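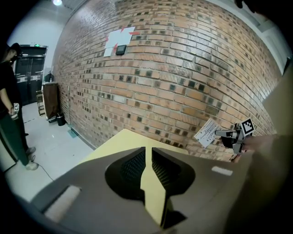
Figure 3.1 A printed card held at the fingertips of a hand-held gripper, with a square marker on top of the tool. Seen from a second gripper.

Chapter 3
Working Rules for Hand-Held Grippers

3.1 Scope

This chapter covers the rules that apply when people carry grippers by hand to record handling tasks. Fixed arms are treated in Chapter 12. The two cases share some terms but few limits: a hand-held tool has no base and no guarded zone, and its speed is set by the operator's arm. Most of the control therefore lies in how the work is laid out and how the tool is checked.

The rules follow the Lamitz procedure, first written for the Jondport site and later adopted with small changes at Ullcombe. Where the two sites differ, the Ullcombe wording is used.

3.2 Terms

Operator: the person holding a gripper.
Marker: a printed square pattern fixed to a tool so that its position can be worked out from camera images.
Take: one recording, from the start signal to the stop signal.
Work area: the table and the floor within 3 m of it.

3.3 Before a take

The operator checks that the fingers open and close through their full range and that the pads are firmly seated. A marker with a lifted corner, a crease or a scratch across the pattern is replaced before work starts. Flatness matters more than print quality - a bent marker can still be detected and yet give a wrong angle.

Cables that cross the floor of the work area are routed away from standing positions or covered. Exit doors are kept clear. Any person in the work area who is not an operator is told when a take begins.

3.4 Thin and flat objects

Cards, labels and folded sheets call for light closing force. Čierny (Ctibor Čierny, in the notes to the Urban trials) advises gripping a card near one edge and keeping the printed side clear of the fingers if the text is to be read later. When two grippers are used, one tool holds still while the other approaches. Both tools should not close on a card at the same moment, as the sheet may buckle and the take must then be marked as faulty.

3.5 Time limits and records

A take lasts no longer than 60 seconds. After 12 takes the operator puts the tool down and rests the wrist. Pads are inspected every 1000 closing cycles and the result is entered in the tool log, with the tool number and the initials of the person who made the check. Section 3.6 sets out the form of the log.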